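Handheld Gripper Folding Study
Student project report, second-year Mechatronics stream

1. What the project was

Our group had one semester to build and describe a method for recording how people fold laundry, so that the recordings could later be used to train a two-fingered robot. We did not have time to build the robot. The project covers the collection of demonstrations, the labelling, and a small test of whether the labels were any good.

We called the project Daltidau, and the labelling program we wrote for it is called Olik. Iraís Figueroa supervised the work and marked the interim report in May.

Folding was chosen because cloth is hard to model. A rigid part has one shape, and a jumper has a different shape every time it is put down. Most of the earlier class projects used blocks or cups, and we wanted something that would make the labelling harder.

2. Equipment

All demonstrations were done with handheld grippers. Each has two fingers joined to a linkage, and the camera rides on the tool, so the recording shows the fingers and the cloth from close to where the work is being done. The operator stands over the garment and uses the gripper in place of fingers.

We allowed 30 minutes for each session, including set-up. Longer than that and the operators' wrists got sore, and the grasps became careless.

3. Choice of surface

The first sessions were on a bench in the Camacho lab. The bench was too slippery. Light cotton slid away when a sleeve was pulled across, and the operator had to keep going back to straighten the body of the garment. We moved to a bed with a fitted sheet. The sheet has some grip, and the mattress gives a little, so a fingertip can be pushed down beside the edge of the cloth without jarring the tool.

A white sheet was kept for dark garments. In the colour trials, dark green on white gave Olik a clear outline, including the small gap under the arm where the sleeve leaves the body. Grey on white was noticeably worse.

Knitwear was laid front side up with the collar towards the far end of the bed. Sleeves were the part we spent the most time on. They were taken first, one at a time, from the cuff end.
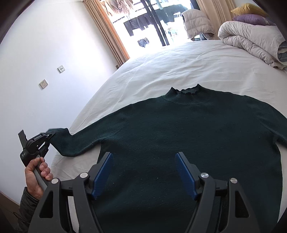
4. Labelling

Every recording was cut into short clips, and each clip was given one of four labels: reach, grasp, move or release. We finished with 3183 labelled clips. Two people labelled each session separately and then compared. Most of the disagreements were over where a reach ended and a grasp began. With thick knits, the fingers touch the cloth for a while before they hold anything.

We settled on this rule: a grasp begins in the first clip where both fingers are closed on fabric. Contact by one finger is still a reach. After the rule was written down, we went back and relabelled the early sessions, which took most of a week.

5. Grasping thick fabric

Thin shirts can be picked up by one layer. Woolly fabric bunches, and the operator usually ends up holding a fold with several thicknesses in it. The held part then stands up stiffly above the fingers and may lean to one side, while the rest stays on the bed. Olik at first treated the upright part as a separate item. We fixed this by joining regions of matching colour on either side of the fingers, though it still fails if the lighting is uneven.

Loose threads were another problem. They were sometimes picked up as the garment's edge, and we had to smooth the outline before measuring it. 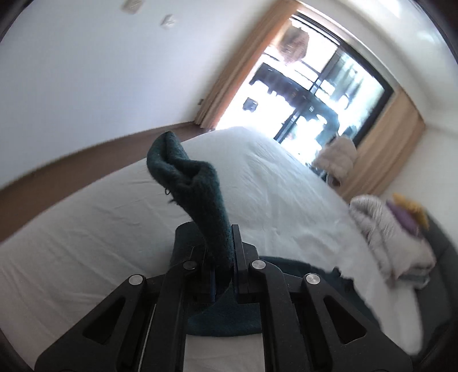
Figure 2. Teal-green fabric held between the closed fingertips, with a loose thread at left.

6. Test of the labels

We trained a small classifier on 2000 of the clips and kept the rest aside. It was good at move and release. It was poor at telling reach from grasp on knitwear, the same place where the two human labellers had disagreed.

Daylight also affected the result. Clips with a bright window in view were darker in the foreground, and the classifier made more mistakes on them. We tried correcting the exposure afterwards with limited success. Closing the curtains would have been simpler.

7. What we would change

We would write the labelling rules before recording anything. We would record fewer kinds of garment and more repeats of each. We only had 18 sessions, and some garments appear in just one of them.

The labels and the Olik source are on the class drive under Vestergate.

Comments

mech_second_year: Did you try a towel under the garment when you were on the bench? We did that for our cup project and it stopped most of the sliding.

Group reply: Once. The towel moved with the shirt.

Priya: The reach/grasp rule is useful, we're borrowing it. Is the relabelled set the one in the folder or is that still the old one?

Group reply: Relabelled. The old one is in the subfolder.

Related reports
Sorting cutlery with a single camera
Line-following cart, second attempt
Measuring finger pad wear on small grippers
Daltidau interim report

Last updated: May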